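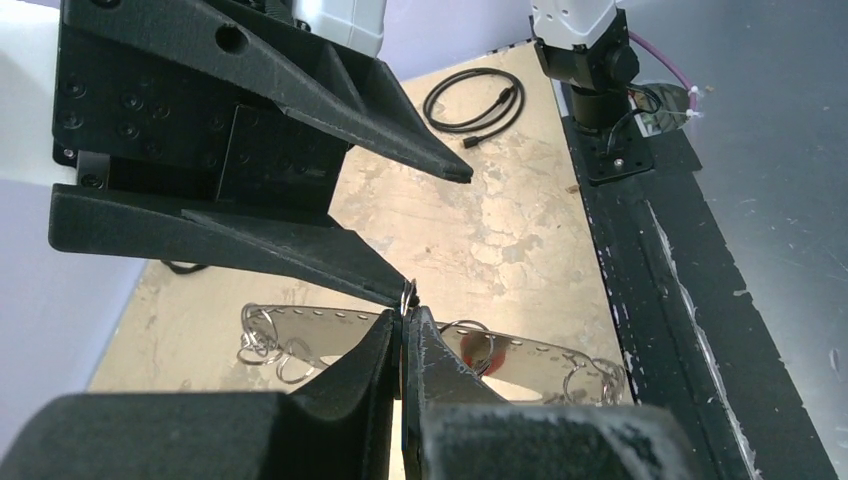

Bistville's paid parking plan leans on a thin report

Bistville is set to start charging for parking downtown in November, and the city says the change will make it easier to find a space. The evidence for that is a 19-page report written by Hurkau, the company that will run the system and keep a share of what it takes in.

The plan covers 142 spaces on Ngcobo Street and the two blocks on either side of it. Drivers will pay through a phone app called Atent or at a pay station on each block. The first 20 minutes will be free. After that the price will depend on the time of day, and the city has yet to say what the top price will be.

Parking downtown has been free for as long as most shop owners there can remember. It has also been a sore point. People complain that the spaces closest to the bakery and the bank fill up early and stay full until the middle of the afternoon, and that the cars in them belong to people who work nearby. The city agrees with them. Its notice to residents says "long-stay vehicles" are the main cause of the trouble, and that a price will get them to move.

Maybe so. Charging for curb space has worked in plenty of towns. But the case for doing it in this town, on these streets, with this company, is a good deal weaker than the notice makes it sound.

What the report counted

Hurkau's staff walked the area and wrote down which spaces were full and which were empty. They did this on weekdays in late summer, when Mill Lane was closed for sewer work. The closure took out a whole row of free spaces behind the post office and pushed those cars onto Ngcobo Street. The report mentions the sewer work once, in a note under a table, and makes no change to its numbers for it.

There is a bigger hole. To know whether the same cars sit in the same spaces all day, somebody has to write down plates, or at least come back often enough to tell one gray sedan from another. The report describes two walks a day, one in the morning and one after lunch. It gives the share of spaces that were full each time. It doesn't say how many were full with the same car.

So the claim about long-stay vehicles, which is the whole reason for the plan, rests on two snapshots and a guess. The guess could be right. A bakery worker who parks out front at dawn and leaves at two is easy to picture, and everyone on the street seems to know one. It still isn't in the report.

The city's parking manager, Dumisani Mabaso, said the study was "more than enough to act on" and that a longer one would have cost money the city didn't want to spend.

"We can see the problem from the window," he said. "At some point you stop measuring and do something."

Asked whether the city had checked Hurkau's counts against its own, Mabaso said it had not. He said the company had "every reason to get it right."

It also has a reason to find that paid parking is needed. When that was put to him, Mabaso said the contract had gone out for bids in the usual way and that Hurkau had made the best offer. The bidding papers bear that out. They also show that the parking study was part of the bid package, so any firm hoping to win the work had to produce a study showing where the work was.
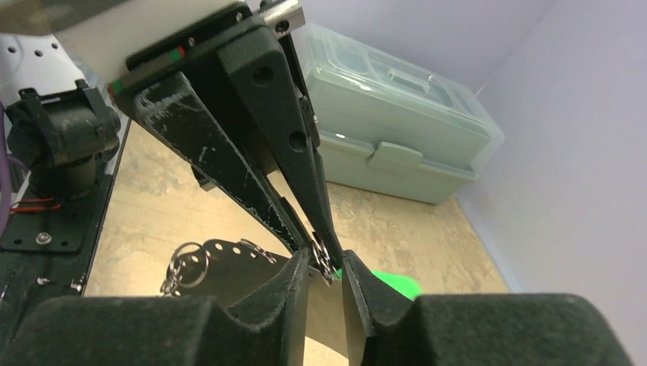

The money

The contract runs for five years. Hurkau pays for the pay stations and the signs, looks after them, and handles calls from drivers who have trouble with the app. In return it takes its costs off the top and then splits what is left with the city. The city's notice calls this "no cost to taxpayers."

That's true only if you leave out the people who park, most of whom pay taxes in Bistville. It also leaves out a clause near the back of the contract that deals with lost spaces. If the city closes any of the paid spaces for more than a day, for a street fair or a water main or anything else, it has to make up what Hurkau would have earned from them. The amount is based on the company's own forecast of how busy each block will be.

Clauses like this have caused grief in other places, and they tend to look harmless on signing day. Bistville closes Ngcobo Street for the fall market, the holiday lights and the spring plant sale. Each closing runs through a weekend. The city has not worked out what those will cost it under the new deal, or if it has, it hasn't shown anyone. A request for the figure brought a one-line reply saying that the matter was "under review."

The notice says the city's share will go into a fund for downtown upkeep: benches, trees, trash pickup. There is nothing in the ordinance that sets up such a fund. As written, the money goes into the general account, where it can be used for benches or for anything else. Mabaso said the intent was clear. Intent is a fine thing, but an ordinance is what a future mayor will have to follow, and it could have been written in with a single sentence.

The shops

Reaction along the street is split, and less angrily than you might expect. Several owners want the change. A shoe store that loses its curb space to all-day parkers has something to gain, and a customer who can find a spot may not mind paying a little for it.

Nomvula Mthembu, who owns the fabric store on the corner of Ngcobo and Mill, is not so sure. Her customers stay a long time. They bring patterns, lay things out on the cutting table, change their minds, and often go across the street for lunch and come back. Twenty free minutes won't cover that.

"I asked them what happens to somebody who's here for two hours," Mthembu said. "They told me that's a great question. Then they told me about the app."

She has a flip phone and says a fair number of the people who shop with her do too. The pay stations take cards but no cash. There will be one to a block, and on the longest block that means a walk to the corner and back in whatever weather November has to offer, to put a slip on the dashboard for those who don't use Atent.

Mthembu said she had asked for a cash option at the public meeting in the school gym and had been told it would be looked at. Mabaso said this month that cash was off the table because of the cost of collecting it. He could not say what that cost was.

She would also like to know where her own staff are supposed to park. The city points to the lot behind the old feed store, which will stay free. It is a reasonable walk in daylight. It has one working light, and her store closes at seven.

The app

The part of the plan that has gotten the least attention is the part drivers will deal with most. Atent asks for a name, a plate number, a card and the phone's location. It keeps a record of where and when each car has been parked. The privacy terms say that this record may be shared with "partners" for "service improvement," and they don't say who the partners are.

Mabaso said the city owns the data. The contract says the city may ask for a copy of it, and that is a different thing. It says nothing about how long Hurkau can hold on to it, or what happens to it if the company is sold.

There is also the matter of reminders. The app can warn a driver when time is almost up, and most people would want it to. In Bistville the warning will carry a small fee each time it is sent. The fee doesn't appear in the city's notice. It is in the price table that Hurkau filed with the contract, on the last line.

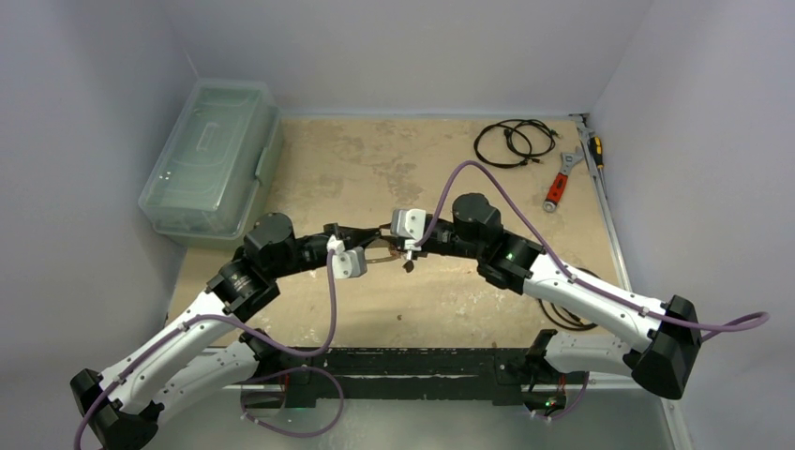

What would count as working

The city says it will look at the results after the first year. That would be reassuring if it had said what it was going to look for. The goals in the notice are "better turnover," "a more welcoming downtown" and "fair access for all." None of these comes with a number, and the first one can't be checked, given that the report never measured turnover to begin with. A year from now the city will have the company's payment records to compare against two walks a day in a summer when the next street over was dug up.

The one forecast anyone has offered came from Hurkau's slides at the gym meeting, which said that visits to downtown shops would go up by over 20 percent. The slide gave no source. A city spokeswoman later said the number was drawn from "comparable communities" and that she did not have a list of them.

It would not take much to do better. The city could send someone out with a clipboard before the pay stations go live, now that Mill Lane is open again, and record plates every hour for a couple of weeks. It could put the upkeep fund into the ordinance. It could get a dollar figure for the market closings before it owes one. All of that could be done without putting off the start by much, and Mthembu and a few other owners have asked for the plate count in writing.

Mabaso said he had read their letter and that the schedule would stand. The pay stations have been ordered, and the poles for the signs are due to go in along Ngcobo Street over the next few weeks, starting at the bank end.

Residents can read the contract at the clerk's office until 4 p.m. on any working day. It is not posted online. The clerk's office said copies can be made for the usual charge per page, and that the parking spaces out front will be part of the paid zone.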